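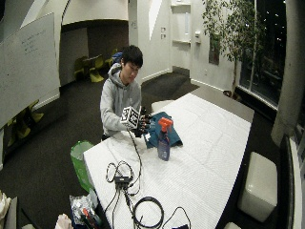 Zoneton Transfer Desk, reviewed after one full window

I support a club that has needed a left back for three years, so I am exactly the sort of person the Zoneton Transfer Desk app was built for. It promises every soccer rumor in one place, each with a reliability score out of 5. I paid for the whole January window and I have the tired eyes to prove it.

Setup is quick. You pick your club, pick a couple of rivals to feel smug about, and choose how often you'd like to be bothered. I chose "major updates only." By the end of the month the app's own counter said it had sent me 2,474 alerts, which tells you how Zoneton defines major. One, at 3:40 in the morning, let me know that our backup goalkeeper was happy where he is.

The scores are the best part. Anything from a fan account with an airplane emoji gets a 1, and a club statement gets a 5. In between it gets murky. A story that we were "monitoring" a winger sat at 4 for two weeks, then quietly dropped to 2 on the morning he signed for somebody else. I'd like to see the old score kept on the page. You can't look it up anywhere, and I tried.

Search is good - type a player's name and you get every link going back several windows, in order, with the fees. It's a fine way to ruin an evening. The fee estimates are less useful, as they seem to be whatever the last report said plus a bit.

My friend Shamim Hayat swears by Ludix, which is free and has fewer leagues but lets you mute a player entirely. Zoneton needs that badly. There is one striker I never want to read about again, and he was in my feed before breakfast most days.

The paid tier also gets you into the comments, where 3,000 people can tell you your midfield is finished. I turned those off in the first week and felt better for it.

Battery drain was noticeable on my old phone, less so on the newer one. The dark mode is nice.

Three stars. We did not sign a left back, but I can't really take a star off for that. I've renewed for the summer.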